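Grindetine: 공용 주방 정리 작업 시뮬레이션 데이터
구내식당 주방에서 로봇 팔에 어떤 일을 맡기고 어떤 일은 맡기지 않을지, 일하는 분들과 같이 따져 보려고 만든 데이터셋입니다.

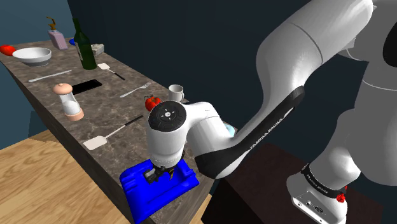 시작은 Studero의 구내식당 Yule이었습니다. 점심이 끝나면 조리대에 그릇이며 칼, 포크, 뒤집개, 양념통이 한꺼번에 쌓이고, 다음 준비가 시작되기 전에 전부 제자리로 돌아가야 합니다. 주방 식구 19명이 돌아가며 하는 일인데, 교대 시간과 겹치는 날이면 쉬는 시간이 여기서 깎여 나갑니다. 로봇 팔을 들이자는 이야기가 나왔을 때 저희는 장비 견적보다 먼저 작업 목록부터 받았습니다. 그 목록이 이 데이터셋의 뼈대가 되었고, 지금 봐도 제일 마음에 드는 부분입니다!

목차
개요
데이터 구성
작업 목록
설치와 불러오기
장면을 만든 방법
현장에서 바뀌는 것
권장 용도와 권장하지 않는 용도
알려진 한계
변경 내역
기여와 문의

개요
이름: Grindetine
분야: 로봇 조작, 주방 정리, 직무 설계
에피소드 수: 175
형식: 시뮬레이션 궤적, 렌더링 영상, 한국어 작업 지시문
시뮬레이터: Stultura
관리: Ailsa Galbraith
현재 판: 2
공개: 2026년 4월

모든 장면은 컴퓨터로 렌더링했습니다. 실제 Yule 주방에서 찍은 영상은 한 컷도 들어 있지 않습니다. 직원분들의 얼굴이나 목소리, 근무 기록도 수집하지 않았습니다. 인터뷰에서 나온 의견은 작업 설계에만 반영했고 원문은 배포본에 넣지 않았습니다.

데이터 구성
에피소드마다 폴더가 하나씩 있고, 안에는 다음 항목이 들어 있습니다.

궤적: 관절 각도, 손끝 위치, 그리퍼 열림 정도를 시간순으로 저장한 파일
영상: 궤적과 시간이 맞춰진 렌더링 영상
지시문: 주방에서 실제로 쓰는 말투로 적은 한국어 문장
장면 설정: 물체의 종류와 시작 위치, 조명, 벽과 조리대의 재질
결과: 성공, 실패, 중단 가운데 하나와 짧은 메모

에피소드 하나는 길어야 60초입니다. 더 긴 작업은 중간에서 끊지 않고 아예 작은 작업으로 다시 설계했습니다. 그래서 어느 에피소드를 열어도 시작과 끝이 분명합니다.

실패한 에피소드도 지우지 않았습니다. 물체를 놓친 경우, 옆에 있는 물건을 건드린 경우, 엉뚱한 자리에 내려놓은 경우가 메모에 구분되어 있어요. 현장 분들이 데이터를 보면서 가장 오래 이야기한 것도 실패 쪽이었습니다. "저기서 저렇게 미끄러지면 우리가 뒤처리해야 하는데"라는 말 한마디가 채점 기준을 통째로 바꿔 놓았습니다.

작업 목록
쟁반 옮기기: 조리대 위나 가장자리에 놓인 쟁반 모양 물체를 잡아 지정된 위치로 옮깁니다. 가장자리에 걸쳐 놓인 경우가 따로 분류되어 있습니다.
식기 모으기: 칼과 포크를 한쪽으로 모읍니다. 칼은 손잡이 방향까지 채점합니다.
조리 도구 정리: 크기가 다른 뒤집개를 같은 방향으로 놓습니다.
양념통 되돌리기: 소금통을 세운 채로 옮깁니다. 넘어뜨리면 바로 실패 처리됩니다.
컵과 그릇 분리: 머그잔과 넓은 그릇을 서로 부딪치지 않게 떼어 놓습니다.
싱크대 주변 비우기: 개수 구멍 옆에 놓인 물건을 안쪽으로 들여놓습니다.

정리 대상이 아닌 물건도 일부러 같이 올려 두었습니다. 토마토나 세제통처럼 그 자리에 있어야 하는 것들입니다. 시킨 일만 하고 나머지는 그대로 두는 능력이 주방에서는 꽤 중요하더라고요. 조리사분들은 자기 자리에서 손을 뻗으면 있어야 할 물건이 사라지는 것을 제일 싫어합니다.

설치와 불러오기
배포본의 압축을 풀고 Stultura를 먼저 설치해 주세요. 시뮬레이터 없이도 영상과 지시문은 볼 수 있지만, 궤적을 재생하거나 장면을 바꾸려면 필요합니다.

압축을 푼 최상위 폴더에 색인 파일이 있습니다. 에피소드 번호, 작업 이름, 결과가 한 줄씩 적혀 있으니 여기서 원하는 것만 골라 읽으면 됩니다. 학습용과 평가용 구분도 색인 파일에 표시되어 있고, 같은 장면 설정에서 나온 에피소드는 반드시 같은 쪽에 들어갑니다. 임의로 섞으면 평가 점수가 부풀려지니 이 구분을 그대로 쓰시기를 권합니다.

처음이라면 쟁반 옮기기의 성공 에피소드부터 재생해 보세요. 동작이 크고 눈에 잘 들어와서 좌표계나 그리퍼 값이 제대로 읽혔는지 금방 확인할 수 있습니다.

장면을 만든 방법
조리대 배치는 주방 분들이 종이에 그려 준 그림에서 출발했습니다. 물건 종류와 서로의 위치 관계를 가져오고, 색과 재질은 시뮬레이터 안에서 바꿨습니다. 그래서 어떤 장면은 Yule과 별로 닮지 않았습니다. 특정 주방 하나에만 맞춰진 모델이 나오는 걸 피하려고 그렇게 했습니다.

로봇은 고정된 받침 위의 팔 하나, 그리퍼는 손가락이 둘인 형태를 썼습니다. 시연은 원격 조종으로 모았고, 조종자 중에는 주방에서 일하는 분들도 있습니다. 이게 정말 재미있었습니다. 로봇을 오래 다뤄 본 연구원은 최단 경로로 팔을 움직이는데, 주방 분들은 일단 팔을 높이 들어 옆 사람 자리를 피한 다음 움직입니다. 시뮬레이션 안에는 옆 사람이 없는데도요! 결과 메모에 조종자 배경이 표시되어 있으니 두 방식을 비교해 보시면 좋겠습니다. 조종자의 이름은 어디에도 남기지 않았습니다.

지시문도 현장 말을 최대한 살렸습니다. "저거 좀 안으로 밀어 놔" 같은 문장은 모델 입장에서 까다롭지만, 바쁜 주방에서 "조리대 가장자리에 있는 물체를 안쪽으로 이동하시오"라고 말하는 사람은 없을 테니까요. 헷갈릴 만한 문장에는 풀어 쓴 문장을 나란히 달아 두었습니다.

현장에서 바뀌는 것
데이터 카드에 이런 항목을 넣는 경우가 흔하지는 않지만, 저희에게는 이 부분이 본론에 가깝습니다.

첫 면담을 한 1월에는 걱정이 많았습니다. 정리 일이 없어지면 근무 시간도 줄어드는 것 아니냐는 질문이 가장 먼저 나왔고, 당연한 질문이었습니다. Studero와 주방 식구들은 시범 운영 기간에 근무 시간을 줄이지 않기로 문서로 합의했고, 줄어든 정리 시간을 어디에 쓸지는 주방에서 정하기로 했습니다. 지금 나온 안은 쉬는 시간을 온전히 지키는 것과, 늘 미뤄지던 새 메뉴 시험에 시간을 쓰는 것입니다.

새로 생기는 일도 있습니다. 누군가는 팔이 멈췄을 때 상태를 확인하고 다시 움직이게 해야 합니다. 물건을 어디에 두기로 했는지도 전보다 분명하게 정해야 하고요. 이런 일이 원래 업무에 슬쩍 얹히지 않도록 직무표에 별도 항목으로 적고 교육 시간도 근무로 계산합니다. 멈춤 버튼은 직급에 상관없이 누구나 누를 수 있고, 눌렀다고 사유서를 쓰지 않습니다.

끝까지 사람이 맡기로 한 일도 있습니다. 날이 선 조리용 칼 세척, 뜨거운 냄비 옮기기, 깨진 그릇 치우기입니다. 기술적으로 언젠가 가능해지더라도 주방 동의 없이 작업 목록에 넣지 않습니다.

저는 이 과정을 거치면서 데이터가 훨씬 좋아졌다고 생각합니다. 채점 기준이 구체적으로 바뀌었고, 연구실에서는 떠올리지 못했을 작업이 들어왔습니다. 싱크대 주변 비우기가 그렇게 들어온 작업입니다.

권장 용도와 권장하지 않는 용도
잘 맞는 용도는 모방 학습 연구, 지시문 이해 평가, 실패 감지 모델 개발입니다. 로봇 도입을 앞둔 주방에서 영상을 함께 보며 작업을 나누는 회의 자료로 쓰셔도 좋습니다. 의외로 이 쓰임새가 반응이 좋습니다.

직원의 작업 속도를 평가하거나 사람과 로봇의 처리 시간을 비교해 인원을 산정하는 데에는 쓰지 말아 주세요. 시뮬레이션 시간은 실제 주방의 시간과 다르고, 그런 비교를 위해 설계하지도 않았습니다. 안전 인증의 근거로도 쓸 수 없습니다.

알려진 한계
물, 기름, 음식물 찌꺼기는 모사하지 않습니다. 젖은 쟁반이 얼마나 미끄러운지는 이 데이터로 배울 수 없습니다.
장면 안에 사람이 나오지 않습니다. 사람과 함께 움직이는 상황은 별도의 데이터가 필요합니다.
얇은 식기를 잡을 때 접촉 계산이 불안정한 경우가 있습니다. 포크가 살짝 튀는 에피소드는 메모에 표시해 두었습니다.
지시문은 한국어뿐이고 말투가 한 식당에 치우쳐 있습니다.
조명이 대체로 고릅니다. 강한 역광이나 김이 서린 환경은 들어 있지 않습니다.

변경 내역
현재 판: 싱크대 주변 비우기 작업 추가, 칼 손잡이 방향 채점 추가, 지시문 오탈자 수정, 실패 메모 분류 정리
첫 판: 쟁반, 식기, 조리 도구, 양념통, 컵과 그릇 작업 공개

기여와 문의
다른 식당의 지시문을 가장 기다리고 있습니다. 급식실, 빵집, 병원 주방, 어디든 좋습니다. 작업을 제안하실 때는 지금 누가 그 일을 하는지, 그분이 이 제안을 알고 있는지를 함께 적어 주세요. 제안서 양식은 배포본의 기여 폴더에 있습니다.

재생이 안 되거나 채점이 이상하면 에피소드 번호와 쓰고 계신 Stultura 버전을 이슈에 남겨 주시면 됩니다. 주방 운영과 직무 합의에 관한 질문은 Ailsa Galbraith가 받아 Yule 식구들과 상의한 뒤 답합니다. 점심 준비가 한창일 때는 답이 좀 늦습니다.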